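Home testers wanted for the Vikley kitchen arm kit

Hello! I'm Shahnaz, and I look after the tester programme at Hateo. We make the Vikley, a tabletop arm kit for people who'd like a bit of help with clearing up and sorting things out in the kitchen. I'm looking for people who will set one up, use it for a good long stretch and tell me what they think of it, including the bits that drive them up the wall.

You'd be borrowing the kit for the whole of the trial. We open in August and I'd like everyone's places settled before then, so please don't sit on this if you're keen.

What the trial is like

You get the arm, the gripper, the control box and a printed set-up book (Patricio Olivares wrote it, and he'd love to hear where you got stuck). Most people on the last round had theirs bolted down and moving in an afternoon. One chap took two evenings and wrote me a very long email about the cable clips, and we changed the cable clips.

After that you run a short session most days. A session means laying out some ordinary things, picking a task from the list and letting the arm have a go while you keep an eye on it. Then you fill in the form on your phone. It has a box for anything else at the end and I read every single one of those, so use it.

You'll also have a call with me or with Damián Tapia every couple of weeks. Damián does the software side and is very hard to offend.

Who I'm after

I've had plenty of engineers already - lovely people, but they fix things before they tell me about them! This time I'd really like cooks, parents, people who share a kitchen, people who work shifts, anyone who has never bolted a robot to anything. You do need to be:

over 18 and living in the UK
able to give up a sturdy table, 99 cm wide or more, for the length of the trial
happy to be in the room whenever the arm is switched on
fine with English instructions (Toàn Thân is working on other languages, but they won't be ready for this round)

If you've got small children or a cat who jumps on things, do still apply, but tell me on the form and we'll talk about where the table could go.

What you get

We pay £291 for the full trial, in two parts, with the first part once you're up and running. You also get £200 off if you decide to buy a Vikley afterwards. There's no pressure at all on that front, and plenty of people have handed theirs back and said thanks very much. We cover delivery and collection, and if something breaks in normal use, that's our problem and our bill.

What you'd be doing with it

Tasks come in sets and you can do them in any order you like.

1. Getting started. Homing the arm, opening and closing the gripper, and learning where the stop button is until you could find it half asleep.

2. Soft and hard things. Fruit is the main one here. I want to know how it copes with a strawberry compared with a bottle of ketchup, and whether you'd trust it with either. Use whatever you've got in, though a banana is always worth trying. 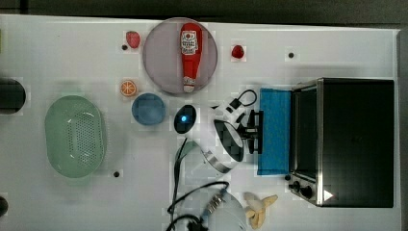 3. Dishes and bowls. Moving a plate, putting one thing inside another, clearing a space. Plastic first, please, and your good china never.

4. Your own idea. Make up a task that would be useful in your house. Estela Daza picks her favourites from these and they sometimes end up in the next set-up book, with your name on if you'd like that.

How to apply

Fill in the form on the Hateo site under Take Part. It asks for a photo of your table, a few lines about your kitchen and the times of day you're usually in. I don't need a CV. If forms aren't your thing, ring the office after 10 in the morning and ask for me, and I'll go through it with you over the phone.

I answer everybody, yes or no. If we run out of places I'll ask whether you'd like to go on the list for the next round, which will have the newer gripper on it.

Shahnaz Jayawardena
Tester programme, Hateo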